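# Are machines ready for chores yet? (the long thread, continued)

**nyokabi_b** wrote:

Happy Dec 31, 2024, everybody! I finally read all the way back through the old thread over my coffee (two cups, it's a long one) and I wanted to start it up again, mostly to pick a fight with Kimutai, who I'm very fond of and who is wrong about tables.

His claim, for the newcomers, was that clearing and wiping tables in a shared hall would be the first chore handed over completely. I ran a hall like that for years and I just don't see it. Wiping is the easy bit. The work is knowing that one sheet of paper is trash and the next one is somebody's drawing for their kid, and you learn that by being around people and asking them.

---

**Kimutai Massawe** wrote:

I'm fond of you too, Nyokabi, and I stand by it! I said first, I didn't say soon. Compare it with laundry, where everything is floppy and inside out, or with my shop, where we sort returned brackets and every bin has some oddball mixed in. We logged 3,405 brackets through the Siveo arm in March and it placed 1,633 of them without one of us stepping in. My brother-in-law thought that was wonderful. I thought it was less than half, and I was the one standing there for the rest of them, with my lunch going cold on the bench.

A table is flat and it stays put. Give me a flat thing that stays put.

---

**were_we_go** wrote:

Does it stay put, though? At the Fokley building the tables get pushed together and pulled apart all day long, and the chairs wander off on their own adventures. My little floor washer, a Cirno, does fine at night and goes to pieces the minute folks come in with their bags and coats. I love the thing dearly and I still keep a mop.

---

**oldmopbucket** wrote:

I'm 81 and have cleaned for a living most of my life, so take this as you like. I don't mind the machines. What bothers me is that people always try them on a bare table in a quiet room and then tell me the job's done. Try one on the day everybody is packing up to leave, with half of them still talking.

---

**Kimutai Massawe** wrote:

Fair point, oldmopbucket, and I'd much rather hear it from you than from a brochure. So let's argue over a proper room. Two things I'd like people to weigh in on, using the hall in the photo, with the nearest table as the job:

1. Picking up the flat beige sheet on the white table. I say a pair of fingers can manage this today if they're allowed to slide it to the edge first. Straight off the middle of the table is much harder, and I'll admit I've watched ours scrape away at a flat card like a cat at a closed door.

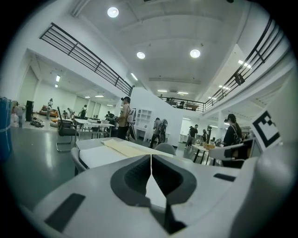
2. Getting from that table to the next one while people with backpacks are standing and walking all over the place. I say no, not yet, not without somebody minding it.

---

**nyokabi_b** wrote:

Well, now you've gone and argued my side for me on number two! I'll give you number one, with the sliding. But you still haven't told me how it knows whether to throw the sheet away, and I'd be cross if it were mine.

---

**were_we_go** wrote:

Could it leave a pile at the end of the table for a person to go through? I'd be perfectly happy with that. Sorting a pile sitting down is a lot kinder on my back than walking the whole room.

---

**oldmopbucket** wrote:

A pile I could live with. Who wipes under the pile?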